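Kandari veröffentlicht Hausregel für zweiarmige Tischroboter

**Einheitliche Vorgaben für Aufbau, Freigabe und Protokoll ab März**

Die Prüf- und Beratungsstelle Kandari hat eine Hausregel für den Betrieb zweiarmiger Roboter an Arbeitstischen vorgelegt. Sie gilt ab März für alle Labore, die ihre Versuchsstände von Kandari abnehmen lassen, darunter die Standorte Pilcombe und Sulness. Das Dokument ersetzt drei ältere Merkblätter, die sich in der Frage der Freigabe nach einem Halt widersprachen.

Geregelt werden Versuche, bei denen ein Roboter mit Parallelgreifern kleine Gegenstände von einer Tischfläche aufnimmt, bewegt und ablegt. Nicht erfasst sind Anlagen hinter fester Umhausung und mobile Plattformen während der Fahrt. Gesetzliche Pflichten und einschlägige Normen bleiben unberührt; die Hausregel beschreibt nach Angaben der Verfasser lediglich, wie der Nachweis gegenüber Kandari zu führen ist.

## Aufbau der Arbeitsfläche

Die Tischfläche ist vor jeder Versuchsreihe in eine Greifzone und eine Ablagezone zu teilen. Gegenstände, die für die laufende Aufgabe nicht benötigt werden, dürfen auf dem Tisch bleiben, sofern sie in der Ablagezone liegen und im Versuchsblatt aufgeführt sind. Weiche Teile wie Tücher und Bänder müssen so liegen, dass sie nicht in den Schwenkbereich der Handgelenke geraten. Bei zusammengesetzten Tischen wird die Stoßkante vermessen; ein Höhenversatz von mehr als 3 mm führt zur Ablehnung des Aufbaus.

Leitungen, die außen am Arm verlaufen, sind im gesamten vorgesehenen Bewegungsbereich auf Zug zu prüfen. Die Prüfung erfolgt mit verminderter Geschwindigkeit, höchstens 100 mm/s am Greifer, und wird für beide Arme getrennt eingetragen. Kennzeichnungen am Arm müssen mit der Gerätenummer im Versuchsblatt übereinstimmen. Handschriftliche Kennzeichnungen sind zulässig, wenn sie lesbar und wischfest sind.

## Freigabe und Halt

Neu gefasst wurde der Abschnitt zur Freigabe. Nach einem Schutzhalt darf der Betrieb erst wieder anlaufen, wenn die Bedienperson den Tisch in Augenschein genommen und den Halt quittiert hat. Eine Quittierung allein aus der Ferne -- bislang in einem der Merkblätter erlaubt -- genügt nicht mehr. Hält ein Greifer beim Halt noch einen Gegenstand, wird dieser zuerst abgelegt oder von Hand entnommen. Ein Neustart mit belegtem Greifer ist gesondert zu begründen.

»Die meisten Rückfragen betrafen genau diesen Zustand«, sagte Danai Tsoukalas, die den Abschnitt bei Kandari redaktionell betreut hat. »Der Greifer ist geschlossen, das Programm kennt die Last, nach dem Neustart kennt es sie nicht mehr.«

## Protokoll

Jeder Schutzhalt ist innerhalb von 24 Stunden einzutragen. Pflichtangaben sind Gerätenummer, betroffener Arm, Greiferstellung, Aufgabe und Name der Bedienperson. Bei Aufgaben mit Kleinteilen kommt die Abmessung des gegriffenen Gegenstands hinzu. Die Form des Protokolls ist freigestellt, solange sich die Einträge nachträglich nicht unbemerkt ändern lassen.

Grundlage der Neufassung war eine Auswertung von 2810 Versuchsläufen aus Pilcombe und Sulness. Iraklis Koutsoukos, der die Auswertung verantwortet, verweist auf Lücken: Die ältesten Einträge nennen den betroffenen Arm nicht und wurden für die Vorgaben zur Leitungsführung nicht herangezogen. Eine Aufschlüsselung nach Aufgabentyp soll als Anhang folgen.

Kritik kommt vom Ingenieurbüro Tzavaras, das mehrere Labore bei der Abnahme begleitet. Solomiia Holovko hält die Pflicht zur Augenscheinnahme für richtig, bemängelt aber, dass die Hausregel keine Mindestbeleuchtung der Arbeitsfläche vorgibt. Kandari will den Punkt in der nächsten Fassung behandeln. Einen Termin dafür gibt es nicht.

Bestehende Abnahmen bleiben gültig, bis am Versuchsstand Arm, Greifer oder Tisch getauscht werden. Software-Aktualisierungen lösen keine neue Abnahme aus, sofern Geschwindigkeits- und Kraftgrenzen unverändert bleiben. 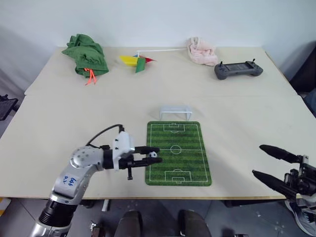 Muss ein Versuchsstand neu abgenommen werden, wenn nur ein Greifer ersetzt wird?

Der Tausch eines Greifers beendet die Gültigkeit der bestehenden Abnahme, auch wenn Arm und Tisch unverändert bleiben.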